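FOR IMMEDIATE RELEASE
01/06/2018

Jondo Amusements to Bring Traveling Carnival Back to the Plavutel Fairgrounds

PLAVUTEL – Jondo Amusements announced today that its traveling carnival will return to the Plavutel Fairgrounds in November, under a new agreement with the Plavutel Parks and Events Office. The agreement covers 5 seasons and restores an event that was last held on the site before the drainage work on the lower field.

The carnival will operate 44 rides, games and food stands. The large Ferris wheel will stand at the north end of the grounds, next to the livestock barns, and the children's rides will be grouped near the main gate. A bingo tent will open each evening at dusk. Live music will be presented on the small stage by the grandstand, and local school bands have been invited to apply for early evening slots.

"The fairgrounds were built for evenings like these, and the lower field is ready to receive heavy equipment again," the Parks and Events Office said in a written statement. "We are pleased to have reached terms that keep gate admission within the reach of local families."

Food service will be managed by Zestico, which has supplied the Jondo route for several seasons. The menu will include corn dogs, roasted corn, funnel cakes and fresh lemonade. Local churches and clubs may reserve a stand on the east walkway at a reduced rate. Applications are available at the fairgrounds office and must be returned with proof of food handler training.

Öztürkmen, the family-owned lighting workshop, will supply the lights for the midway and the entrance arch. The arch will carry 1,851 bulbs and will be lit each night the carnival is open. All strings will be run on overhead lines so that the walkways remain clear for strollers and wheelchairs.

Every ride will be inspected after assembly and before opening night. Inspection tags will be posted at each ride entrance. Height limits will be marked at the front of each line and will be applied without exception.

Jondo Amusements expects to fill 278 seasonal positions, including ride attendants, ticket sellers, parking staff and cleaning crews. Applicants must be at least 18 years of age to operate a ride. Paid training will be provided on the grounds during the week before opening.

Admission and Parking

Ride tickets will be sold singly, in books and as an evening wristband. Wristbands may not be shared or transferred. Parking in the west lot will be free of charge, and accessible parking will be located beside the main gate. Pets are not permitted, with the exception of service animals. Rides may be closed without notice in high wind or lightning.

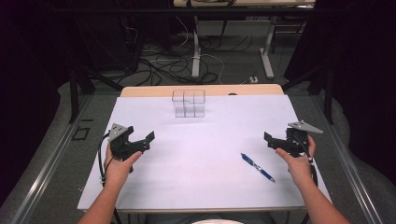
A person seated at a table with a clear, stepped container on its white surface.

About Jondo Amusements

Jondo Amusements owns and operates a traveling carnival that visits small towns and county fairgrounds. The company maintains its own rides and keeps its winter quarters outside Plavutel.

Media Contact

Jondo Amusements, Press Office
Requests for press passes should be made in writing before opening night.

###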